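Ticket 453 — Button task: right hand stops short of press
Project: Rundelik (student project, Hivcombe robotics club)
Opened by: Zulema Montecinos
Opened: 15/08/2023
Priority: 2
Status: open, workaround in place

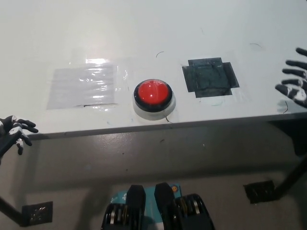 Fault: on the press routine the right arm reaches the approach pose, waits, then returns to home with "target not confirmed". The left arm completes the same routine from the same start file. No joint errors in the log and no emergency stop recorded.

Software: Trurnov branch, last merged in June. Controller settings unchanged since then.

Checks so far

Restarted controller and vision node. Fault unchanged.

Swapped the left and right task files. Fault stays with the right arm, so the task file is ruled out.

Ran the press with vision off and a fixed target typed in by hand. Right arm completed 4 runs out of 4. Arm and hand are fine mechanically.

Replayed the saved vision output. With the right arm selected, the target estimate jumps between the red button and the dark tape square to the right of it. The left arm setup does not do this — it still has the old search window, which ends before the tape.

Cause (probable): the right arm search window was widened in the June merge and now takes in the tape square. The confirm step needs 3 matching estimates in a row and never gets them.

Workaround: copy the left arm window values into the right arm file and reload. Do not edit the shared defaults, as the Giannakopoulos team runs from the same file.

Still to do
— colour check before the confirm step
— log the rejected estimates, at present they are dropped
— repeat the test with the clear film lifted; glare on it may be a second source of bad estimates, not tested yet

Update, same day: workaround loaded, right arm pressed on the first run. Leaving open until the colour check is merged. ZM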